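Sinley Teleoperation Cell
Set-up and Care Guide
Section 4: Floor Preparation, Base Placement and Routine Floor Care

Revision issued Tuesday, December 27, 2022. Replaces all earlier versions of Section 4. Section owner: Wiremu Pirihi, Villanueva site.

4.1 Scope

This section covers the floor on which the Sinley mobile base runs, the storage corner for cartons and spare parts, placement of the base, and the first floor check. It applies to cells with hard floors (tile, sealed concrete, vinyl). For carpeted rooms, see Section 9.

Work in this section is done by one person unless a step says otherwise. Arm mounting is covered in Section 5 and operator headset pairing in Section 6.

4.2 Before You Start

Tools and materials:

Soft broom with a dustpan
Lint-free cloths
Neutral floor cleaner, diluted as printed on the bottle
Tape measure
Floor marking tape, yellow
Utility knife with a retracting blade
Waste bag for paper and tape
Bubble level

CAUTION: Set the Skukaditz controller to OFF and remove the key before anyone kneels or reaches into the travel area. Pressing the stop button on the pendant is not enough. The base holds its last command and can move when the stop is released.

CAUTION: Wait until the status lamp on the base is dark before touching the drive wheels.

NOTE: The key stays with the person on the floor. If the work is handed over, the key is handed over with it.

4.3 Setting Up the Storage Corner

Each cell has one storage corner, outside the travel area. Cartons for battery-powered equipment are kept there for return shipment.

1. Choose a corner where two walls meet and no door opens across it.

2. Measure 500 mm outward from the face of the largest carton you expect to store. Mark this line on the floor with yellow tape. The base must not cross it.

3. Check the route of any cable or conduit along the wall. Cartons must not lean on a conduit or push it out of its clips.

4. Place the cartons with the printed labels facing the room. The UN 3481 mark must be readable without moving the stack.

5. Stack no more than 3 cartons. Put the heaviest at the bottom.

6. Press down any lifted tape. If a flap has torn loose and will not stay down, trim it with the utility knife and tape over the tear. Do not cover the battery mark.

NOTE: Bent edges and scuffed faces are acceptable on cartons held in storage. Inspect them again before shipping. A carton with a crushed corner or an open seam is not to be used for a shipment containing a battery.

CAUTION: UN 3481 identifies lithium ion batteries packed with or contained in equipment. Treat a carton bearing this mark as full until you have opened it and checked. If a battery is swollen, leaking or hot, leave it alone, clear the room and follow the site emergency sheet.

4.4 Clearing the Floor

Clear the floor before the base is placed for the first time, after any unpacking, and at the start of each working day. Paper is the most common cause of a wheel slip fault on glossy tile. A scrap under a drive wheel lets the wheel turn without moving the base, and the position estimate drifts.

1. Confirm that the controller is OFF and that you have the key.

2. Start at the walls and work toward the center of the travel area.

3. Look along the floor from a low angle. White paper is hard to see on a light floor, and harder where a lamp or window reflects off it.

4. Pick up paper by hand. Do this before sweeping. Flat pieces stick to smooth tile and the broom passes over them.

5. Unfold or turn over each larger piece before throwing it out. Packing slips and printed inserts go in the cell folder. Torn wrapping and blank scraps go in the waste bag.

6. Check the foot of the carton stack on every open side, then the floor along the skirting next to it. Loose paper gathers in front of the lower carton and beside it, and torn label or tape on the carton face can shed more.

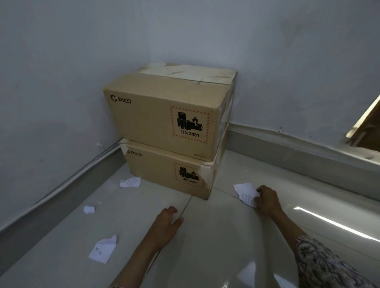 4.5 Sweeping and Cleaning

1. Sweep from the storage corner toward the door. Keep the broom low.

2. Run the edge of a dry cloth along the tile joints in the travel area. Grit left in a joint is picked up by the rear casters.

3. Wipe the travel area with a cloth dampened in cleaner. Do not pour cleaner on the floor. Keep damp cloths away from the cartons.

4. Wipe again with a dry cloth.

5. Let the floor dry. Test by pressing a clean paper towel to the tile in the center and at one edge of the travel area. If the towel picks up moisture, wait and repeat.

CAUTION: Do not use wax, polish or any product sold as a shine restorer. These lower wheel grip, and the film is difficult to remove. If the floor has been waxed by a cleaning contractor, strip it before continuing.

NOTE: Some older tile keeps its gloss after cleaning. This is normal. Gloss does not affect the drive wheels but can affect the front range sensor. See 4.8.

4.6 Marking the Travel Area

1. Lay yellow tape on all open sides of the travel area. Join the ends to the line made in 4.3.

2. Keep the tape flat. Cut it at corners; do not fold it.

3. Leave one gap for the operator entrance. The Romgate light curtain is mounted across this gap, with the sender on the hinge side of the door.

4. Check that the inner edge of the tape is at least 500 mm from any wall, stored carton, leaning panel or furniture leg.

Items leaning against a wall must be fixed or moved out of the room. A panel that slides down can cross the tape line with no warning to the controller.

4.7 Placing the Base

Two people are needed for steps 1 through 3.

1. Roll the base into the travel area on its transport wheels. Do not drag it over the tape.

2. Set it near the center with the charge port facing the wall outlet.

3. Raise the transport wheels with the side lever until the drive wheels carry the load. The lever clicks once at the end of its travel.

4. Put the bubble level on the top plate, first front to back and then side to side. The bubble must sit between the lines in both directions. If it does not, move the base to another tile and check again before adjusting the casters.

5. Turn each drive wheel by hand through one full turn and inspect the tread. Remove any paper, hair or tape.

6. Connect the ground strap.

NOTE: Tape residue on the tread comes off with a dry cloth and thumb pressure. Solvents harden the tread.

4.8 First Floor Check

1. Leave the travel area and close the light curtain gap.

2. Insert the key and turn the controller to SETUP. Wait for the lamp to show steady amber.

3. On the pendant, open FLOOR, then CHECK. Enter 1,000 as the travel distance in millimeters.

4. Hold the enable switch. The base drives forward, stops, and returns to its starting point.

5. Read the result line on the pendant.

PASS: Continue to Section 5.

SLIP LEFT or SLIP RIGHT: Turn the controller to OFF, remove the key and inspect the named wheel. Repeat 4.4 and 4.5 for the strip of floor the base covered. Run the check again.

FAULT 276: The front range sensor has reported an object that the rear sensor did not confirm. On glossy floors this is usually a reflection. Close the blinds or turn off the nearest floor-level lamp and repeat the check. If the fault remains with the light removed, clean the sensor window with a dry lint-free cloth.

NO RESULT: The enable switch was released before the base returned. Turn the controller to OFF, wait for the lamp to go dark, and start again from step 2.

6. If the check fails 3 times in a row, stop and call the Villanueva service desk. Do not raise the slip limit to obtain a pass.

4.9 Floor Care Schedule

Daily, before power-up
Steps 1 through 6 of 4.4. Look at the yellow tape for lifted ends.

Weekly
All of 4.5. Inspect the drive wheel tread. Press down loose tape on stored cartons and confirm that the battery marks are still readable.

Monthly
Run the floor check in 4.8 and write the result in the cell log. Check that wall conduit near the storage corner is held in its clips.

Yearly, in May
Replace all floor tape. Remove cartons that no longer match any equipment in the cell, following site rules for battery packaging. Renew the casters if any roller shows a flat spot.

4.10 Log Entries

Record the following in the cell log each time the floor check is run:

Name of the person holding the key
Result line as shown on the pendant
Floor condition (dry, damp, recently stripped)
Anything removed from a wheel or caster

Attach large debris from a wheel to the log page with clear tape if its source is unknown. The service desk may ask to see it.

Continue with Section 5, Arm Mounting. Keep the controller OFF until step 1 of that section is complete.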